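Camera placement should be settled before the gripper is

By Yavuz Taşdemir

Most gripper comparisons I am sent for review open with a table of stroke, payload and finger geometry. The cameras turn up in an appendix, if they turn up at all. I think the order is wrong, and simulation makes the mistake cheap enough to show.

At Itholm we have spent the winter comparing finger sets for a small tabletop arm before committing to hardware. The task is shelf stocking. Our colleague Tatsuya Chiba built the simulated bench, and each candidate gets 500 trials under the same controller. My original plan was to fix the cameras on the first day and vary only the fingers. I no longer defend that plan. A finger set can't be scored apart from the views the policy is given, and the views on one bench can differ a great deal.
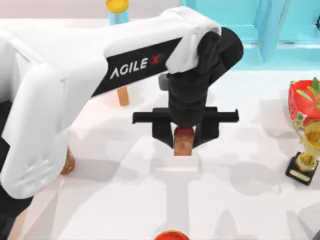
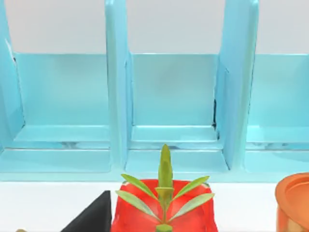
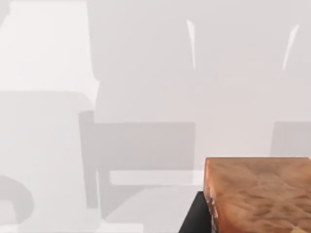
Three views from the simulated bench. First: block held in the parallel gripper. Second: shelf unit and tabletop. Third: wooden block at lower right against a pale background.

The first view is the one people put in slides. It shows the grasp and the lift, and it also shows how much tabletop a bent arm hides or shades. The second gives clean shelf geometry with no gripper in it, so it says nothing about the state of the grasp. The third has good texture on the block and very little contrast behind it. A policy that relies on background edges for its pose estimate will have a hard time there, whichever fingers are fitted.

Dropping one camera moved our success rate more than changing the fingers did. The Drernent fingers looked clearly better than the Imai set with three cameras, and the gap closed to within noise with two. Had I published after the first 1,389 trials, I would have recommended a purchase on the strength of a camera mount.

The usual objection is that rendered shadows and reflections are not the real ones. I accept that. Tilelberg's integration notes make the same point and advise at least 80 physical trials per gripper. My answer is that occlusion is mostly geometry, and geometry carries over well if the arm model and mounts are right. Lighting carries over badly and should be randomised.

My request to anyone writing up a comparison is modest. State the camera poses beside the finger dimensions. Report results with each view removed in turn. Include 30 failures picked at random, with every camera shown. We will rerun our own set on that basis in February, with the wrist mount moved outboard of the crossbar.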